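Visit to the Gittins paper mill, open day, Sat 20 June

The Gittins mill opens to the public once a year, and this was the first time I managed to get a place. Seventeen of us from the local history society went up by coach. Parking at the site is limited to 50 cars and the lot was full when we arrived, so the coach was the right choice.

We were met at the gatehouse by Angharad Cadwaladr, the production manager. She gave a short safety talk and handed out earplugs. You need them. The tour starts in the pulping shed, where bales of waste paper go up a conveyor and drop into the pulper. The mill takes in 70 tons a day, nearly all of it from within the county.

From there we walked the length of the paper machine. It was installed secondhand and rebuilt by the mill's own fitters. The dry end is very warm and we did not stay long. Hywel Sayce, who has worked the machine on nights for most of his career, answered questions about breaks in the sheet and how they rethread it. Most of the output is liner for cardboard boxes. A smaller grade, sold as Hitosel, goes to egg tray makers.

The old beater house was the part I had come for. It has been closed since a roof repair in May and we could only look in from the door. The wooden beams are original. A ledger in the case by the entrance lists 346 reams sent out in one week, with the carter's name against each load.

Lunch was soup and rolls in the canteen, $6, cash only. There was a table of secondhand things for sale at the far end, toys mostly, and a shelf of local books.

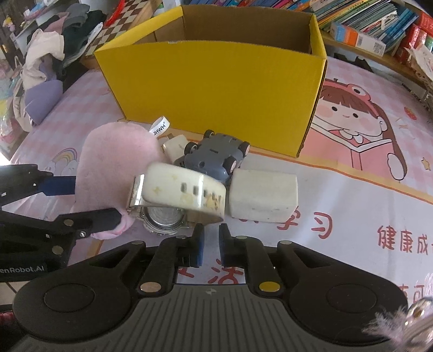

After lunch Lleucu Penry gave a talk on the river and how the mill cleans its water before it goes back. It ran over by half an hour and the slides were hard to read from the back. The handout is better, and I have a spare copy if anyone wants it.

The coach left at four. Next year's date has not been set.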